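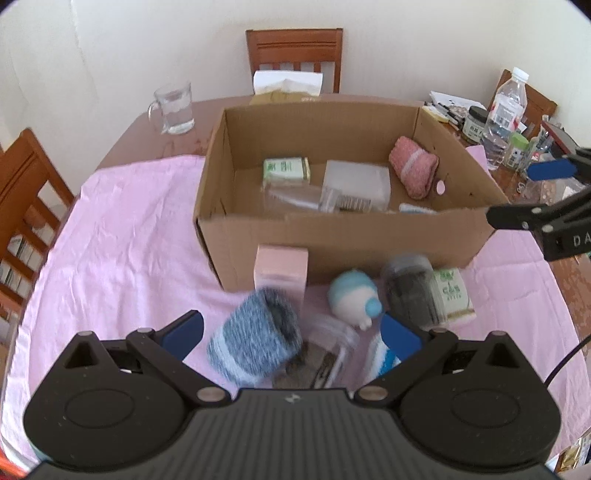 The Last Bus Out of Flimby

I had 300 in my coat pocket, all in small notes, and I was going to hand it to Shobha Thomas the second she opened the door. That was the plan. I'd practiced it on the bus (out loud, a little, the man in front moved seats).

You have to understand that I'd owed her this money since June. She'd never once brought it up. She'd just gotten very polite with me, which if you know Shobha is terrible. This is a woman who once yelled at me across a whole supermarket for picking the wrong rice!

So I knocked, and it was Réka Erdős who answered, in Shobha's slippers.

"She's gone," Réka said.

"Gone where?"

"The Hostel."

Everyone in Flimby calls it that, the Hostel, like there's only one in the world. It's up past the quarry, 50 beds and a kitchen that smells of toast all year long. Shobha used to run the front desk before she and old Mr. Paulauskas fell out over the boiler, and she swore she'd never set foot in it again. I stood there on the step with my mouth open and my hand still in my pocket.

"Did she say why?"

"She said if you came by, to tell you she'd gone to the Hostel." Réka looked me up and down. "She didn't say you'd look like that."

I'd slept badly, okay?

There's one road up and it was already getting dark, so I walked fast and gave myself the whole speech again. Sorry it took so long. Sorry about the summer. Sorry I told Ákos Kun about the thing with your brother – that one I kept dropping and then putting back in. By the quarry gate I'd put it back in for good, and I'd started to cry a bit, mostly from the wind.

Paulauskas was sitting behind the desk with the radio on. He didn't say hello. He turned the guest book around and pushed it at me, and there was her handwriting, big and slanted, Mon 23 December, Room 2. Under "length of stay" she'd put a question mark.

"She paid?" I asked.

"She brought soup," he said, like that was the same thing.

Room 2 is the one with the bad window. I knew that because it had been mine, my first winter here, when I didn't know a soul and Shobha used to leave the desk at midnight to stuff newspaper in the gap so I wouldn't freeze. I hadn't thought about that in years. I thought about it the whole length of that hallway, I can tell you.

The door was open. She was up on a chair with her back to me, pushing a page of the Sunday sports section into the frame with a butter knife.

"You're late," she said.

"I've got your money."

"Did I ask you for money?"

"No."

"Then hold the chair."

I held the chair. It wobbled like crazy, and she swore at it, and then she swore at me for breathing too loud, and I can't tell you how good that was to hear. I never got to the speech. I got as far as "Shobha, about Ákos," and she said, "I know about Ákos, he told me in July, pass me the other page."

I passed her the other page. Downstairs Paulauskas had turned the radio up and somebody was dragging a table across the kitchen floor, and I could smell the soup.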